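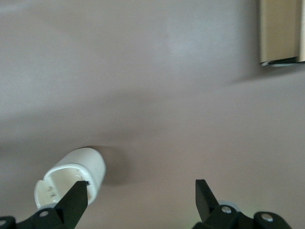

My neighbour Xiomara Castellanos has moved house more times than anyone I know, and she swears the kitchen is always the last room to feel right. I used to nod along politely. Then in June I packed up my flat in Thibodeaux and hauled the lot to a weatherboard cottage in Skirthorpe, and by the second morning I was drinking tea out of a measuring jug and eating toast off the lid of the Esky.

It's the small stuff that gets you! The big things went in on day one - bed, couch, fridge, done by lunchtime. But where do you put the good scissors? I had 40 boxes, and I'd written KITCHEN MISC on a shameful number of them, so every hunt for a tea towel meant slicing open another one and finding fairy lights, or Mum's fondue set (which I've carried through every move since 2000 and lit twice).

Xiomara's method is to live out of two boxes for a week and see what you go looking for. Whatever you reach for earns a spot near the bench. The rest waits in the hallway, where you'll bark your shins on it. I lasted until Tuesday before I cracked and filled every cupboard in one mad evening with the radio up loud, and of course I put the saucepans about as far from the stove as the room allows.
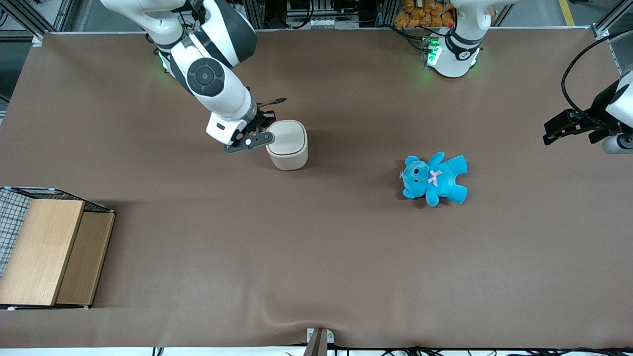
So how long before you should put things away for good? I'd give it a full week of cooking proper dinners, then do the drawers first and leave the high cupboards till you're sick of the boxes.

I've since shifted the saucepans. The mugs have moved too, over beside the kettle, and the fondue set has gone up on top of the fridge next to a vase I don't much like. Three boxes are still taped shut in the laundry and I haven't missed a thing out of them, though I'm fairly sure one has the potato masher in it.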